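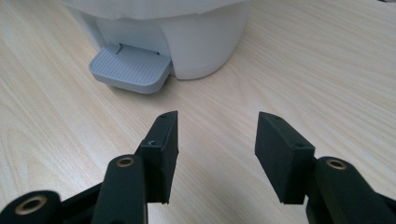
The hand-held gripper and a pedal bin, both waiting on you.

Part-Time Task Demonstrators (Teleoperation and Hand-Held Gripper)

Mustier Robotics, Grestelthorpe site
Paid hourly, day and evening shifts, 30 openings

You have been opening trash cans for most of your life and have never seen a dime for it. We would like to fix that.

Mustier is building up a library of household tasks for Tinska, our two-armed home robot. Tinska learns by being shown. It does not learn by being told, or pleaded with, or sworn at in the parking lot, all of which have been tried. So we hire people to do ordinary chores with a gripper in their hand, over and over, while the camera on it records, and then we train on what they did.

The current round is bins. Pedals, lids, liners, and the small matter of getting a banana peel to go in and stay in. After that come drawers, then jars, then a category the schedule calls "soft goods" and everyone else calls socks.

What the work is like

On a hand-held shift you stand at a table with the gripper. It has two flat finger pads that open and close as you squeeze the trigger. You press, pull, pinch, lift and let go, at a steady pace, starting from a slightly different spot each time. A full set is 40 demonstrations of one task. Then you take a break, and then there is another set, and it will look a lot like the first one.

On a remote shift you sit down, which people like, and drive Tinska's real arms from a control station across the room, which people like less until the second week. The arms run a beat behind your hands. You will reach for a pedal and miss it. You will then push the bin gently off the table while watching yourself do it. Keep recording when this happens. We want the recoveries too, and we own a lot of bins.

After each demonstration you tag it good, bad or odd. Please use "odd" with some restraint. Last February's bin set came back with 200 clips tagged odd and no notes, and someone had to watch them all. That someone is writing this ad.

You might suit this job if

You can do a dull thing carefully for an hour and not start getting creative with it.
You have steady hands, or hands that are steady by 10 a.m.
You can follow a written task sheet even when you can see a quicker way. Write the quicker way in the margin. We do read the margins.
You can say "I messed that one up" out loud. Bad clips tagged as good cost us more than anything else in the building, including the robot's left shoulder.
You are 18 or older and allowed to work in the United States.

No robotics background is needed. Past demonstrators have come from dental offices, bakeries, retirement and a marching band. Gamers are welcome, though we should warn you that the arms are slower than anything you are used to and there is no score. Left-handed people are very welcome, as our present data suggests the whole world is right-handed.

You probably won't enjoy it if you need to see what your work is for by the end of the day. The library had 2,452 accepted bin demonstrations at last count, and Tinska still approaches a foot pedal like a cat approaching a bath.

Practical matters

Shifts are four hours, starting at 8 a.m., 12:30 p.m. or 5 p.m. We ask for at least three a week. Training is paid and takes two shifts, one with the hand gripper and one at the control station. You need closed-toe shoes and short or rolled sleeves. Rings and bracelets go in a locker.

The gripper's camera records your hands and voice if they come within range, so please save your opinions of the landlord for the break room. You will sign a recording consent form before your first shift, and you can have a copy to take home and read first.

The Grestelthorpe site is the low building behind Stevens Tile, on the side with the loading dock. There is a bus stop out front, free parking in back, and coffee that we are told is improving. The entrance and one control station are step-free. Tell us if you would need a different table height or a seated hand-held shift and we will set it up.

How to apply

Use the form on our jobs page and choose "Task Demonstrator." Skip the cover letter. In its place, write out the steps for taking a full liner out of a trash can and putting in a new one, for a reader who has arms but has never met a trash can. One page at most. We reply to everyone, usually within two weeks, and those we invite in will spend an hour trying both setups, paid at the normal rate.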